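Data Collection Working Meeting – Minutes
Project Clandier, Adescombe lab
October, started 2:00 p.m.

Present: collection crew, training group, and the Skollotholm team by video.

1. Notes from last meeting
Approved with one fix: the Skollotholm upload was finished, so that item is closed.

2. Where we are
Great news to open with! The basket task now has 302 accepted episodes, up from 200 at the last meeting. The target is still 1000 before the first full training run. Skollotholm has been checking uploads the same day, and everyone agreed that this has made a huge difference – problems get back to the operators while the session is still fresh in their minds.

3. Basket task
Long and very lively discussion. The training group wants more variety in what goes around the snacks and drinks, and the crew is all for it. Mixed tables with the mesh basket, chips and bottles plus things like a hand mirror, a hammer or a sneaker will stay in the plan. Both arms should be kept busy where the layout allows, one on a bottle and the other going for something else. The small glass bottle stays on the object list. The training group is really excited about the two-arm episodes and asked for as many as we can manage.

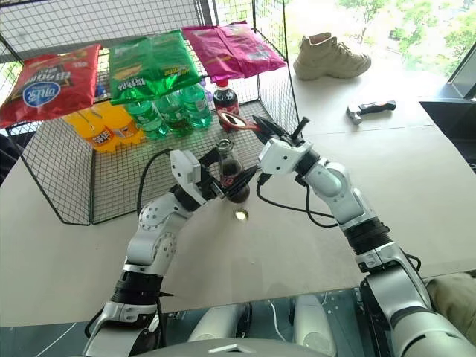

4. Labels
Ezzat (our labeling tool) now lets us mark each arm on its own timeline. Loved by all who tried it. Agreed that a grasp starts when the fingers close, and that a second try in the same episode gets its own mark. Failed grasps are kept and tagged, please don't delete them.

5. Lighting
Skollotholm asked for sessions at different times of day by the window. Agreed. Blinds stay up unless the operator can't see well enough to work.

6. Actions
Crew: new object list, shuffled start positions for every session.
Training group: short test run on the 302 episodes, results to everyone.
Skollotholm: send back the 2 episodes with missing wrist data.
All: read the new Ezzat label guide before Saturday's session.

Next meeting same time, same room. Closed at 3:10 p.m.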